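Sorting bricks and trays: frequently asked questions

Last updated 25/03/2023

Questions we are sent most often about the Gamo large brick sets, the Tosta sorting trays and how the two go together. If you bought from the Zurkberg shop, the returns section near the end applies to you as well.

What comes in the box?

The starter set (item 655) has bricks in blue, green, orange and red, plus two trays. The family set (item 769) has the same colours and more of everything. Trays can also be bought on their own. Lids are not sold for any of them.

Which age are the bricks for?

They are meant for children from two years up. The bricks are large and the studs are wide, so small hands can grip them. Younger children usually tip the trays out and fill them again for quite a while before they take any interest in colours. Leave them to it.

How do I set up a sorting table?

Use a table with a smooth top and nothing else on it that a child might want more. Put the trays at the back and the bricks in front, mixed up, with enough room between them to pick one up without knocking the next. Some bricks can stand on their side or on end. Children notice the studs more that way.

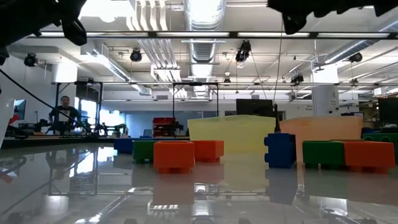

Do the bricks have to go in a tray of the same colour?

The trays come in fewer colours than the bricks, so an exact match is not always possible. Most families pick a rule and stick to it for one game: blue and green in the yellow tray, orange and red in the other. You can also sort by size, or by whether the brick is a short one or a long one.

My child mixes up the orange and the red. Is this a fault in the set?

No. The two colours are close, and under warm bulbs they look closer still. Move the table nearer a window, or take the red bricks out until the other colours are easy. Bricks from before July may be a slightly different shade of red from newer ones. They fit together all the same.

Can the bricks be used with other makes?

Gamo bricks fit other Gamo bricks. We have tried them with the Osagie range and the studs are a little too tight — you can push them together, but a child will not get them apart again. We don't recommend it.

What should I do with the bricks between games?

Keep them in one deep box and the trays stacked beside it. Bricks stored in the trays tend to get knocked over when the trays are moved. If you are stopping halfway through a game, group what is left by colour on the table and it will be easy to pick up again later.

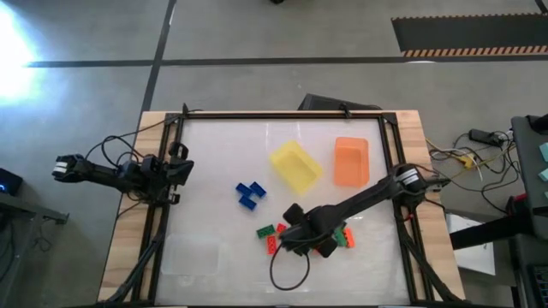

Blue bricks grouped by the yellow tray, with green and red ones further down the table.

How do I clean them?

Warm water and washing-up liquid. Rinse well and stand the bricks with the open side down on a tea towel. Don't put the trays in the dishwasher. They can go cloudy and the sides may bow.

The trays slide about. What can I do?

On a shiny top they do move if a child leans on them. A damp cloth under each tray is enough. A rubber shelf liner works too and can be cut to size.

Can I buy single bricks?

Yes, in bags of 11, one colour per bag. We can't supply mixed bags. Trays are sold singly.

How do returns work?

Send the set back to the Zurkberg shop in its box, with the order slip inside. Opened sets are fine as long as all the bricks are there. If a brick arrived cracked, keep the set and tell us the item number and the colour — we will post a new one.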